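Wilholm旧家具再用中心 捐赠与领用常见问题

2021年11月4日
Wilholm旧家具再用中心 业务办公室

本页汇总捐赠人、领用单位及个人咨询较为集中的事项。各网点现场公告与本页不一致的,以本页为准。涉及具体物品的评估结论,以评估单所载内容为准。

哪些家具可以捐赠?

本中心接收结构完整、可继续使用的桌、椅、柜、书架、床架及小型储物家具,材质不限。单件重量超过20公斤的,须预约上门收取,请勿自行送至网点。下列物品不予接收:床垫及枕芯,带有燃气或固定电气装置的家具,有虫蛀活动迹象的木制品,玻璃台面已有裂纹的桌几,以及不能出示来源说明的成批办公家具。婴儿床及儿童高椅须附有原厂说明书,并由评估人员逐项核对护栏间距和锁扣。

捐赠需要收费吗?

不收费。上门收取由Konstantinidis搬运公司承担,费用由本中心统一结算,捐赠人无须向搬运人员支付任何款项。无电梯且位于四层以上的住宅,须在预约时注明楼层,并说明楼梯转角能否通过大件家具。搬运人员到场后发现情况与预约内容明显不符的,可以改期,改期同样不收费。

表面有损伤的桌子是否符合接收标准? 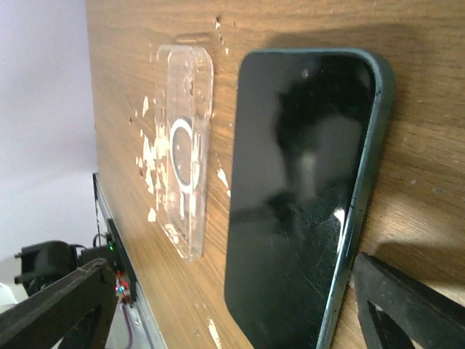 接收与否,首先看承重结构,表面状况列在其后。评估人员会依次检查桌腿连接、横档、桌面与框架之间的固定件,结构合格的再评定外观等级。外观分为甲、乙、丙三级:甲级为仅有轻微使用痕迹;乙级为有划痕或褪色,但面层完整;丙级为面层已有缺损。图中的棕色木纹桌面即可说明丙级的一般情形,面层上散布着剥落和磨损的小块,露出发白的浅色底子,桌上那只透明手机壳旁边的一处较为集中。此类损伤若未伴随板材鼓胀或分层,不影响接收,修整后仍可用作工作台或学习桌。单处缺损最大尺寸超过9毫米的,须在评估单上标明位置,并在领用页面如实列出。

捐赠人对外观等级有异议的,可以在收到评估单后书面申请复核。复核由另一名评估人员进行,结论为最终结论。外观等级仅用于安排修整工序和领用分类,不代表对物品市场价值的判断,本中心也不出具任何形式的估价证明。

捐赠前是否需要自行修补?

不需要,并请尽量避免。近年来收到的桌柜中,有相当一部分曾用不适当的填料处理过,修整时须先将旧填料剔除,所费工时往往多于原有损伤本身。尤其请勿使用透明胶带覆盖缺损处,胶带残留物会渗入木纹,清除时容易带起周围面层。家具表面的浮尘和油渍可用拧干的软布擦拭。抽屉、柜格内的个人物品请全部取出。

本中心修整面层缺损时使用Burkex修补蜡,颜色按现场比对结果调配。修补蜡适用于小面积缺损,不适用于经常接触热锅或积水的台面。领用此类家具的,评估单上会加注“宜使用桌垫”。

家具中遗留的个人物品如何处理?

评估人员在抽屉、夹层或坐垫缝隙中发现个人物品的,登记后存放于Drasside仓库的遗留物品柜,并按预约时所留联系方式通知捐赠人。证件、银行卡及存储设备另行封存,不作查看。捐赠人可以凭预约编号领回,也可以书面委托他人代领。逾期未领的,依照当地有关遗失物的规定移交。现金一律当日封装,由两名工作人员共同签字。

捐赠预约如何办理?

可以通过网点服务窗口或电话预约,提交物品类别、数量、外形尺寸和所在地址。业务办公室在3个工作日内回复是否接收以及可供选择的收取时段。请同时提供两张以上的物品照片,其中一张应当能够看清整体,另一张应当能够看清损伤部位。照片只用于初步判断,不能代替现场评估。

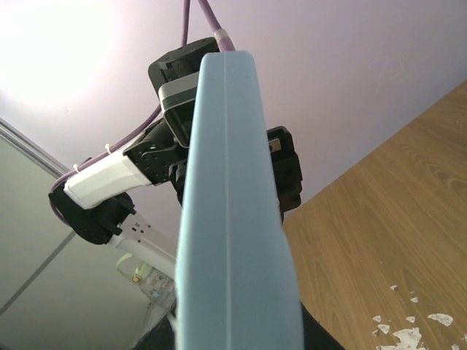

预约成功后需要变更时间的,请在收取日前一个工作日中午以前提出。当日临时取消的预约不计入违约,但同一地址连续取消两次的,后续预约须由捐赠人自行将物品送至网点。单位捐赠涉及固定资产处置的,应当先行完成本单位内部的报废或划转手续,并在预约时提交加盖公章的清单。清单所列物品与现场不一致的部分,本中心有权不予收取。

谁可以申请领用?

领用对象分为两类。第一类为个人及家庭,凭有效身份证明和居住证明申请;第二类为学校、社区活动场所、图书室及其他非营利单位,凭登记证书和用途说明申请。同一家庭在一个自然年度内领用次数以两次为限,每次不超过四件,成套餐桌椅按一件计算。遭遇火灾、水灾等突发情况的家庭不受上述次数限制,可以由街道办事机构出具说明后优先办理。

领用家具不得转售。因搬迁等原因不再使用的,可以按捐赠程序退回,也可以转交其他符合条件的领用人,转交时请将原评估单一并移交。

领用家具是否附带保修?

领用家具不附带商业保修。自领用之日起三十日内,桌腿松动、抽屉滑轨脱落、柜门铰链失效等结构问题,由Drasside仓库工作间免费处理。表面修补部分的正常磨损不在处理范围内。领用人自行改装、拆解或者将室内家具置于户外使用的,不再提供上述处理。

送修时请先拍摄问题部位并联系工作间,由工作人员判断是更换配件即可,还是需要将整件家具送回。螺丝、层板托、脚垫等小配件可以直接到网点领取。

木制桌面领用后应当如何养护?

日常清洁使用微湿软布,顺木纹方向擦拭,随后用干布擦净。不宜使用含研磨颗粒的清洁剂、高浓度酒精或蒸汽清洁设备。桌面应避免长时间受阳光直射,靠窗摆放的,可以定期调换台灯、托盘等固定摆件的位置,以减少颜色差异。采暖期间室内过于干燥时,实木桌面可能出现细微收缩,属于材料的正常变化,不必自行填补。

浅色木面上的水渍,可在完全干燥后用软布蘸取少量中性家具蜡处理,先在不显眼处试用。深色木面如已有原漆脱落,请勿以食用油代替家具油。油渍进入板材后难以清除,也会影响日后重新上漆。
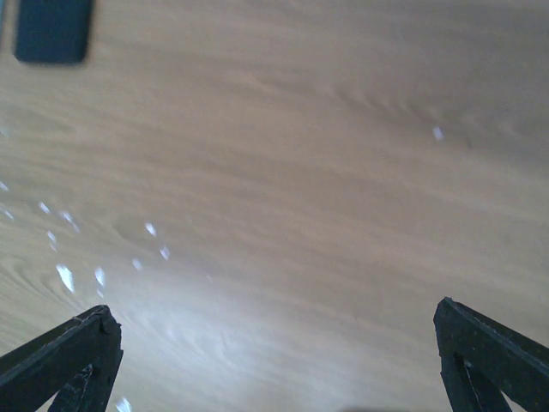
有一则读者来信提出,养护说明对浅色木面写得过于简略,照做之后桌面仍然发乌,擦得越勤越明显,希望本中心说明家具蜡究竟应当隔多久使用一次,并询问已经积厚的蜡层能否在家中去除。

就上述意见答复如下。家具蜡每年使用一至两次即可,过于频繁会使旧蜡与灰尘混合,形成发灰的薄层。已经积厚的蜡层,可用中性清洁剂稀释后以软布轻擦,分小块进行,每擦一块即用干布吸净水分,待整个桌面晾干一昼夜后再决定是否重新上蜡。经过上述处理仍无改善的,多为漆面本身老化,应当送工作间检查,不建议在家中打磨。贴面板材的装饰层较薄,打磨后无法恢复。

不能再使用的家具如何处置?

经评估不具备修整价值的家具,由Drasside仓库拆解。可用的横档、桌腿、五金件分类入库,作为修整备件;无涂层木料交由当地木工课程使用;其余部分按大件废弃物规定交付处理。捐赠人如不同意将物品拆解,应当在预约时声明,本中心将在评估后通知其自行取回,取回费用由捐赠人承担。

截至上一统计期末,备件库登记的可用桌腿和横档共491件,领用人修理自有家具时也可以申请,每户每次以一套为限。备件不保证与原件同色,领取后不予退换,但规格明显不符的除外。

捐赠人信息如何保存?

预约时提交的姓名、地址及联系方式仅用于安排收取、送达评估单和通知遗留物品领回,不提供给领用人。搬运公司只能获得收取当日所需的地址和联系电话,任务结束后应当删除。物品照片随评估单归档,照片中如涉及住宅内部环境或家庭成员,捐赠人可以要求更换或裁切后再归档。领用人希望向捐赠人致谢的,可以将信件交由网点转递,捐赠人预先声明不接受来信的除外。

对办理过程有意见应当向何处反映?

可以向受理网点当面提出,也可以书面寄送业务办公室。来信请注明预约编号或评估单编号,并附联系方式。涉及搬运过程中墙面、地面或门框受损的,请在收取当日告知搬运人员并在交接单上记载,业务办公室据此与Konstantinidis搬运公司核实。未在交接单上记载的,仍可提出,但须另行提供能够说明损坏时间的材料。

年末网点的服务安排有无变化?

11月起,Drasside仓库工作间上午受理送修,下午集中修整,不再接待临时来访。其他网点的捐赠窗口照常开放。大件家具的上门收取时段以预约回复为准,遇雨雪天气顺延的,由业务办公室逐户通知。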